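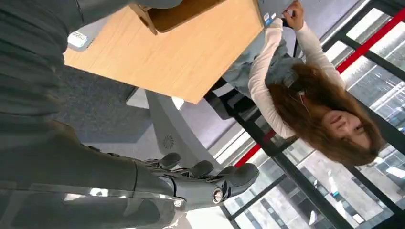 Desk with the brown tray, by the windows

ploddale_pete
Trying to sort out one desk in our office. Light wood top, pale grey leg, carpet underneath. The tray stays on top and fills up with paper by January every year. Would you move it to a drawer or leave it?

Urszula Szulc
Leave it. A tray in a drawer never gets emptied. I had a Lundima drawer unit at my last job and found 13 unpaid invoices in it.

krawczyk118
Disagree. Anything flat on a desk collects junk – mugs, mail, chargers. Get a wall file. The Zuren one takes two screws.

ploddale_pete
Can't drill, it's a rental. The wall is mostly windows on that side too.

Urszula Szulc
Then keep the tray and empty it at 4 every afternoon. Takes me five minutes.

krawczyk118
Five minutes a day is a lot for a tray. Clip-on shelf under the top, no drilling. Check the thickness of the desk first.

deskmat578
I had one of those and hit my knees on it all day. Sent it back.

ploddale_pete
OK, no shelf. I'll try the 4 o'clock thing for around 2 weeks and post again.

Last updated: January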